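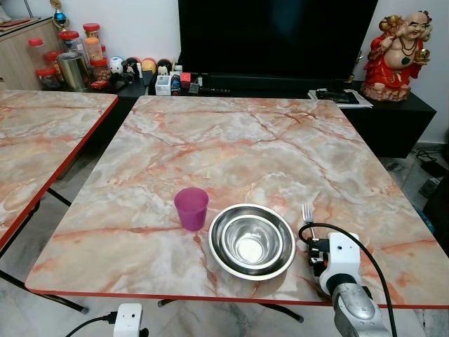 A severe wind warning is a public notice that damaging wind is expected over a named area within a stated period. It differs from a forecast in that it is tied to a set of actions, such as closing schools, halting ferries or clearing a seafront. Most warning systems have several levels, and each level depends on the wind expected, the time left before it arrives and the number of people exposed. Household guidance issued alongside a warning usually covers drinking water and plain utensils that do not shatter, and a plastic cup and a pair of steel bowls that nest one inside the other, like those on the marble-patterned table, meet the second point. The same guidance covers lamps, dry food, medicines and a means of hearing further notices if the mains supply fails.

Levels of warning

The Dastelbridge scale, used here as the main reference, has 3 levels. The first is an advisory. It is issued when strong wind is possible within two days, and it asks the public only to follow later notices. The second is a watch, issued when damaging wind is likely within a day. Outdoor events are normally called off at this stage, and small boats are brought into harbour. The third is a full warning. It is issued when sustained wind of 94 kilometres per hour or more is expected within twelve hours, and it closes schools and most public offices without any further order.

A warning may be raised by one level at a time or moved straight to the third. It is lowered one level at a time in all cases. The reason given in the Dastelbridge rules is that rivers and hillsides remain dangerous after the wind has dropped, and a sudden end to a warning tends to put traffic back on roads that have not been checked.

Sustained wind and gusts

Sustained wind is an average taken over a fixed period, commonly ten minutes. A gust is a short peak lasting a few seconds. The two figures are often confused in news reports, and a storm may seem to have strengthened when only the measure has changed. During the storm known as Yagi at the Colville station, the highest gust was given as 152 kilometres per hour, while the sustained wind stayed well below that figure. Roof damage is more closely linked to gusts – the fixings fail at the peak load – whereas the height of waves depends mainly on sustained wind and the distance of open water over which it blows.

Tall buildings, cliffs and narrow streets alter both measures. Instruments are therefore placed on open ground at a standard height of ten metres. Readings from rooftops are kept but are not used to set the level. 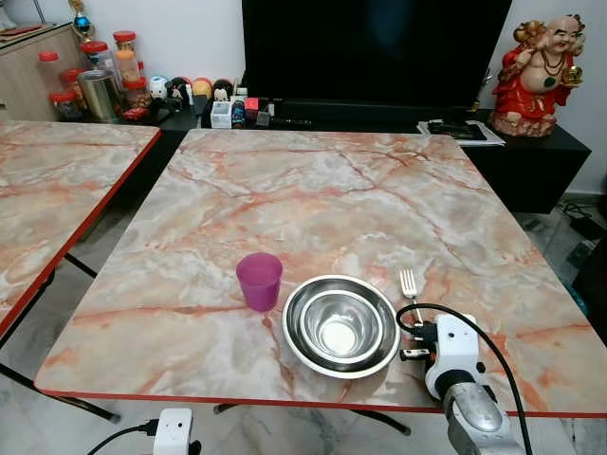
Does a warning cover the whole of a storm's path?
A warning covers only the districts named in it. Places further along the path receive their own notice, which may be at a lower level or may come several hours later.

Area and timing

Early systems issued one warning for a whole coast. This was simple to broadcast but led to closures in towns that had no more than light rain. District warnings replaced coastal ones in Stitau after a May storm in which schools up to 300 kilometres from the centre were shut for two days. Under the present arrangement each district is assessed separately, and bulletins are issued every six hours, or every three hours once the second level is in force.

The hour of issue has a marked effect on response. A notice given in the early evening reaches most households before the next working day. One given at five in the morning reaches shift workers but often misses parents, and children may already be on the way to school when the closure is read out. For this reason the Stitau rules require a decision on schools by eight in the evening where the wind is expected before noon on the following day. If the forecast is doubtful at that hour, the higher level is used.

Limits

Warnings based on wind alone give a poor guide to rainfall. A slow storm with moderate wind can cause more flooding than a fast and violent one. Colville issues a separate rain warning with its own levels, and both may be in force at once. Storm surge is also treated separately, as it depends on the tide and on the shape of the seabed near the shore.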